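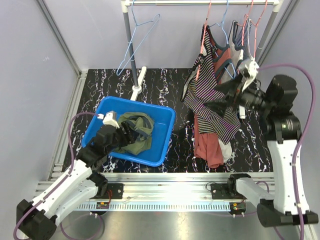 Replacing the lock on a side gate

Saturday, March 17, 2018

The side gate on my house has had the same rim lock since the place was built in 1951. It was never a good lock. The case is thin steel, the bolt throws less than half an inch, and the strike was held to the post with two short screws. In May of last year the neighbors two doors down lost a mower and a compressor through a gate with the same hardware. Their strike plate came off in one piece with the screws still in it.

I put off doing anything until the bolt on mine stopped retracting fully. These are my notes on the replacement, mostly so I have the measurements in one place.

The gate

The gate is 1 3/4 inches thick at the lock stile and hangs on a 4x4 post. The post had moved. With the gate closed, the gap on the latch side was 3/8 inch at the top and 5/8 inch at the bottom. A bolt with a half-inch throw has almost nothing to hold on to at that point, and a flat bar in the gap will defeat it without much effort. Fixing the gap mattered more than the choice of lock.

I reset the post first. That meant digging out the old footing, which was a shallow plug of concrete no deeper than a coffee can, and pouring a new one 30 inches deep. I let it cure for a week before hanging the gate again. The gap is now 1/8 inch top to bottom. It opens a little in dry weather.

The lock

I looked at three. The Tedix gate deadbolt was the cheapest and had a one-inch throw, but the cylinder is held by a single clip and the keyway has no weather cover. The Bandara is a keypad unit. I have no objection to keypads, but this one takes a battery pack mounted on the outside half, and I did not want to find out what a wet winter does to it. I bought the Clireo, a double-cylinder model with a stainless case and a one-inch bolt.

A double cylinder needs a key on both sides. On a house door this is a bad idea, and in many places it is against code, as it can trap people in a fire. My side yard has a second way out to the street through the back, with a plain latch on the inside, so I was comfortable with it. Check your local rules before you copy this. The advantage on a gate is that reaching over the top does not get anyone to a thumbturn.

Fitting

The template that came with the lock is printed for a 2 3/8 inch backset. The adjustable latch will also go to 2 3/4, and that put the cylinder closer to the middle of my stile. I measured from the edge with a square and ignored the template. The main bore is 2 1/8 inches and the edge bore is 1 inch. I drilled the main bore from both faces to avoid tearing out the far side.

The strike supplied is a standard residential part with 3/4 inch screws. I threw it away. The replacement is a Fitus heavy strike, four screws, with a steel box behind the plate. I used 3 inch exterior screws into the post, with pilot holes. Without pilots the post would have split, and I know this from the test piece.

Two other changes. The old hinges had exposed screws on the street side, so a person with a screwdriver could have taken the gate off without touching the lock. I swapped them for strap hinges with carriage bolts, nuts on the inside. I also added a steel latch guard over the gap, bolted through the stile.

Cost

The lock, strike, hinges, guard, bolts and concrete came to $307. The lock was less than a third of that. I could have spent less on the hinges, but the cheap ones had a loose pin and I have already had one gate sag.

Still open

The bolt drags slightly in the morning and clears by noon. I think the stile is taking up moisture at the bottom, where I did not seal the end grain. I will pull the gate on a dry day and paint it.

The motion light on that side covers the walk but leaves the gate itself dark. Moving it 13 inches toward the street should put the gate inside the sensor's range, judging by the chart in the manual. The junction box will not move that far on the existing cable, so that job needs a new run from the garage – and I would like to do it before the weather turns hot and the attic becomes unpleasant.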